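Home > Laundry and Fabric Care > Towels and Linens

Cotton towels come out stiff and stop absorbing after a few months

gridley_basement

I have two sets of cotton terry towels, bought a year apart, and both have gone the same way. They are soft for the first few months, then the loops flatten, the hand gets stiff, and water beads on the surface for a second or two before it soaks in. The older set is worse.

Setup: Cloden 1272 front loader, cold wash, the normal 42-minute cycle. Liquid detergent filled to the top line on the cap, plus liquid fabric softener in the drawer. Towels are washed as a full load and line dried in the basement, where it is cool and the air hardly moves. The town report for Trerov gives the water hardness as 224 mg/L. There is no water softener in the house.

I tried doubling the fabric softener in October. They felt slightly better off the line but absorbed even less. Is this buildup that can be removed, or is the cotton worn out? I would like to know before replacing them. I would also like to keep line drying if possible.

loopcount

It is mostly buildup, and you have two kinds at once.

The first is fabric softener. Liquid softener works by leaving a thin, waxy coating on the fiber. That is fine on a shirt. On terry it is a problem, as the loops only take up water if the fiber surface is clean enough to wet. Doubling the dose explains what you saw. Stop using it on towels entirely.

The second is mineral and detergent residue. 224 mg/L is a little over 13 grains per gallon, which counts as very hard. Calcium and magnesium tie up part of the detergent, and whatever does not rinse out stays in the pile. Cold water and a short cycle make both problems worse.

To strip them:

Use the hottest cycle the care label allows. Half a load at a time. Normal detergent dose plus washing soda, half a cup, in the drum before the towels go in. No softener. Add an extra rinse. Then run the same load again with no detergent at all and look through the door halfway through. If you see suds, there was still detergent in the fabric, and you should repeat the rinse until you don't.

Check colored towels for dye loss first. Wet a corner with hot water, press it into a white cloth and look at the cloth. Wash darks by themselves the first time.

After that, for regular washing: warm water, the longer cycle, and a load that fills the drum to 80 percent at most. Measure the detergent by the hard water line on the bottle - not the top line, unless they happen to be the same. A powder with a built-in water conditioner generally does better than a liquid at your hardness. I use the Drudarer powder, but any powder that lists sodium carbonate high on the label should behave much the same.

If the older set still beads water after two stripping cycles, look at the loops. If they are thin or broken, that part is wear and will not come back.

marn_t

vinegar in the rinse. works for us

sill_and_flashing

The stripping advice above is right. Two additions, and one correction to the vinegar suggestion.

Vinegar will dissolve some mineral scale, but repeated use is hard on rubber door seals in some machines. Check the manual before making it a habit. Never use it in the same wash as chlorine bleach. Citric acid in the rinse has a similar effect on the fabric and smells less, and the same cautions apply.

On line drying: part of the stiffness has nothing to do with residue. When cotton dries without movement, the last of the water holds neighboring fibers together, and they stay that way until something flexes them apart. Slow drying in a basement gives you the full effect. Shake each towel hard several times before hanging, and again when it is nearly dry. A fan aimed along the line helps. Ten minutes in the dryer on low at the end fixes most of it, if you are willing to do that.

If you rent or can't plumb in a softener, Calado makes an inlet filter that gets suggested on this site a lot. It catches sediment. It does not lower hardness, so don't expect it to change the towels.

Last thing, read the care label on each towel before you go hot. It is usually sewn into a hem near a corner and easy to miss when the towel is folded. Trim bands and tassels can shrink at a different rate from the terry, which leaves the edge puckered. I keep anything with a decorative border at warm and give it a second rinse instead.

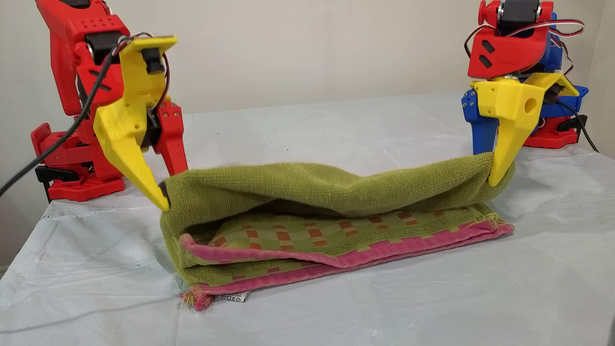
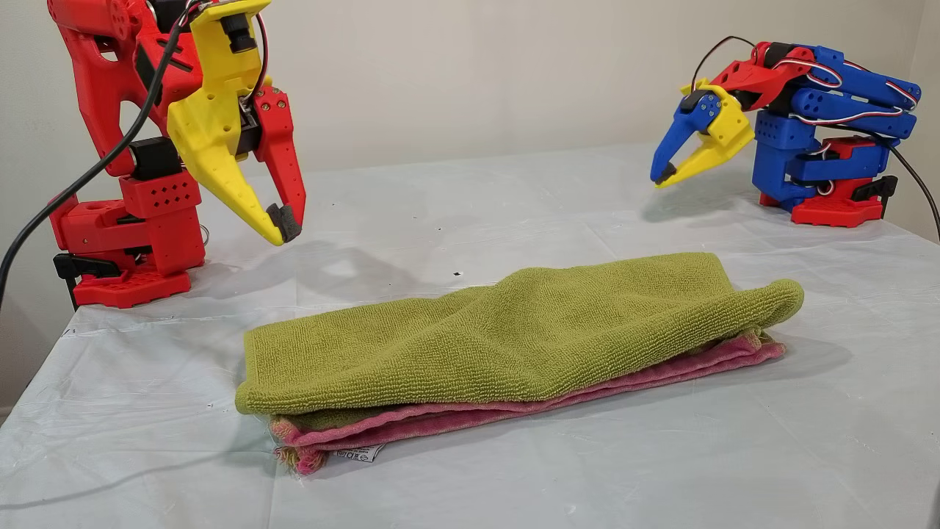

First photo: green terry towel with a pink border, care label at lower left, next to the tassel.

Filed under: towels, hard water, fabric softener, line drying

Related in Towels and Linens
Gray film on dark towels after washing
Washing soda or baking soda for hard water?
New towels shedding lint on everything
How to get a sour smell out of bath towels
Is a longer wash cycle harder on cotton?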